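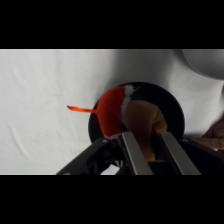
The Billasthorpe toy collection has now reached 2,684 catalogued items, and the soft toys are the group most often requested by visiting schools. Staff have reviewed how these pieces are handled and stored between visits. Plush with mixed fabrics needs particular attention – a velvety red section and a fluffy white trim, for instance, gather dust at different rates and should be brushed separately. Light-colored trim is to be checked first, as marks show there soonest.

Under the revised procedure, each toy will be examined on a clean surface, brushed lightly along the direction of the pile and returned to its own cotton bag. Stitching around trims and tufts will be noted on the record card. The first 540 cards have been completed and are held in the Eltero Room.
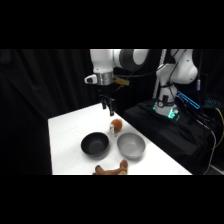 The white tabletop, with the black-draped platform at right.

Departments wishing to borrow soft toys for the September displays should send their requests to Nandini Alva, Collections Office. Loans are limited to 100 items per department, and cotton bags must be returned with the toys.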